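# Simulation week at robotics club

Nov 19, 2019

We finally have an arm! Okay, a simulated one, but I've been grinning since I got home from club.
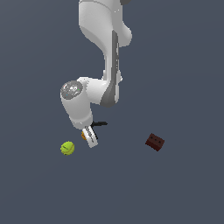
Yuxi Luo and I have been paired up since August, and until tonight our whole project was a folder of broken config files (mostly mine). The assignment sounds easy: write a controller that picks up whichever object you name and leaves the others where they are. Ours has a tennis ball, a brick-colored block with holes in it, and a little orange thing that Yuxi added and refuses to name.

Tonight we ran it 79 times. It got the right object on 14 of those, and I cheered for every single one – sorry to the team at the next table! The ball is the worst. If the fingers close even slightly off center it squirts away and keeps rolling forever, and then you have to reset.

Mavis Kincaid, who runs the club, looked over our grasp code and spotted that we were mixing degrees and radians in one function. One line! I want to redo all the runs with that fixed before I touch anything else.

Next up is the approach angle. Yuxi wants to come straight down, I want to tilt the wrist, so we're each writing our own version and racing them next week.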